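Continuing Education Requirements for Registered Dietitians: Changes to the Reporting Cycle

30/01/2023

The Brerum Institute of Nutrition Practice has revised the continuing education requirements for practitioners listed on its register. Beginning in April, members must report 13 hours of approved study each year, including four hours in clinical ethics. Hours earned under the previous rules will be carried over in full.

Purificación Mateos, Director of Professional Standards, will oversee the new reporting system. Ms. Mateos joined the Institute after a long career in hospital dietetics and holds a graduate degree in public health. 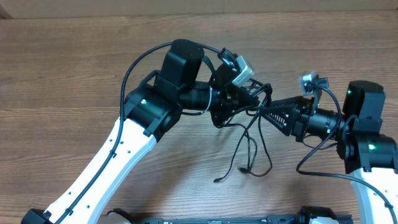 Photo: Apolline Lemaire / Brerum Institute

Members may submit certificates through their online account or by mail to the Registrar, Ksawery Bednarek. Courses offered by outside providers must be approved before enrollment. The list of approved courses now contains 200 titles, with further additions under review.

Practitioners on leave may request an extension in writing. Requests should state the dates of leave and include the member's registration number.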